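Section 2: Setting up the Lamard demo kitchen for a live audience

The Lamard was built for cooking in village halls, and village halls were built for badminton. Allow an hour.

1. Park the unit on the flattest part of the stage. At Plistthorpe this is a matter of opinion.

2. Lock all the castors before lifting the worktop.

3. Plug the hob into its own socket. Do not share a circuit with the tea urn. The urn will win.

4. Angle the overhead mirror until the back row can see into the pan.
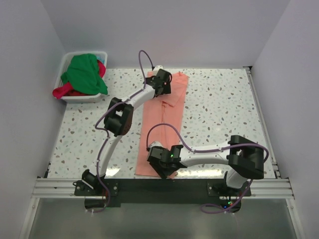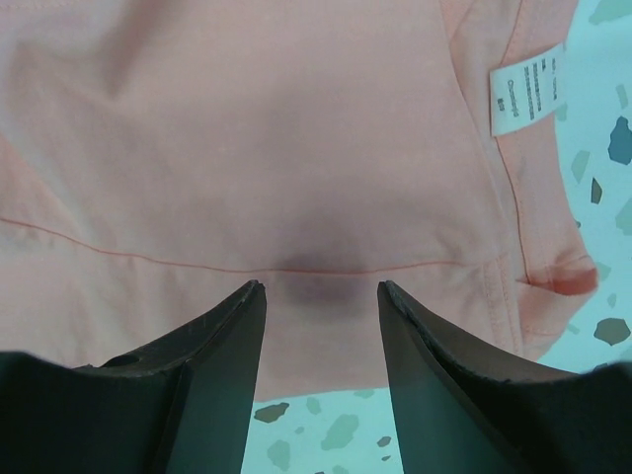
5. Clip the microphone to the chef's collar, well clear of the apron strings, and ask for a few words. Chefs asked for a few words will supply 672.

6. Boil a litre (1000 ml) of water on the front ring. If it takes longer than 17 minutes, check step 3 and have a quiet word with whoever is making the tea.

Note: The Hopkin extractor hood is sold separately. Without it, steer the chef away from mackerel.

CAUTION: The rings stay hot after the applause. Leave the unit switched off for half an hour before folding it.

CAUTION: Flambé needs 2 metres of clear space overhead. Bunting counts as overhead.

Spare fuses live in the left-hand drawer, under the tasting spoons. Replacements can be ordered from Plullemus using the form at the back of this manual.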